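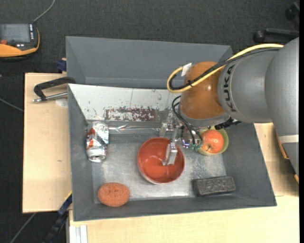
Bezawit Nigatu writes back that the award should go to a school board member this year and that the training hours should only break a tie. Fine by me. I had the hours as half the score and it was pushing up people who like webinars.

July, 4:15 pm. Notes on the Sekbridge board service award.

Went through the nomination forms again. 7 in, 2 of them for the same person at Devadiga, so I merged those and kept both letters. One form has no nominator signature. Sent it back with a note, no deadline given yet.

Hours: minimum is 50 over the term. The log from Sodari counts travel time for the regional meetings, ours doesn't. Took it out by hand. Nobody dropped under the line.

Shobha Krishnan wants the prize money (3,000) paid to the winner's district for board training and not to the member. The bylaws only say "awarded to the recipient." Needs a wording change before the annual meeting, or we leave it alone until next year. I lean toward leaving it.

To do - new score sheet without the hours column, ask Devadiga which job title they use, check the spelling of every name before the plaque order goes in. Last year's plaque is still wrong.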